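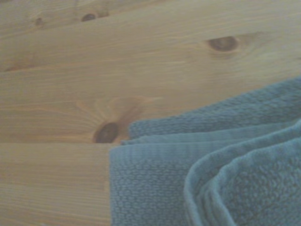 Winter hours at the Estard pool

The pool on Ghauri Street moves to its winter schedule on December 14, 2019. Doors open at 8 in the morning and the last swim ends at 4 in the afternoon. Lap lanes stay on the deep side, and the shallow end is open to families all day.

The sauna is back in use after the heater repair in November. Please sit on a towel and rinse off before you go in. We no longer lend towels at the front desk - bring your own from home.

Lockers now take a code instead of a key. Anything left overnight goes into the lost and found by the Skikeo entrance, and we keep it for 22 days.

Punch cards from last season are still good. New cards are sold at the desk and at the Amomau library branch during its regular hours.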